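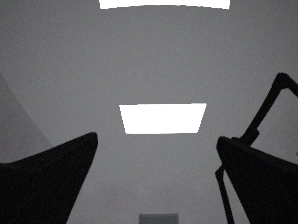

Tringate releases Nullent 9, with a new simulator for gripper cameras

Tirov, 2021-09-06. Tringate has today released version 9 of Nullent, its software for planning and testing the motion of robot arms. The main new part is a simulator which renders the view of a camera mounted at the gripper, so that perception code can be tested before it is run on a real arm.

Work on the simulator started in February. The renderer includes sensor noise and overexposed ceiling lights, two conditions which many customers asked for. The test library has 2107 rendered views, and 1609 of them are taken from difficult angles, for example with the wrist turned up towards the lamps.

"A planner can be correct and the arm still stops, if the camera gives it a white area where it expects a shape," said Alina Gavrilă, head of perception at Tringate. "Our users can now meet this case at their desk."

Nedelcu, a maker of packing lines, has tested the software for nearly 15 weeks. "We found two errors in our own calibration files during the first days," said Darius Pîrvu, automation engineer at Nedelcu. "We would like to see faster loading of large rooms, and we have told Tringate so."

Present licence holders receive the new version without extra cost. The old scene format can still be opened, but it must be saved again in the new one before rendering.

Press contact: Tringate, press office, Tirov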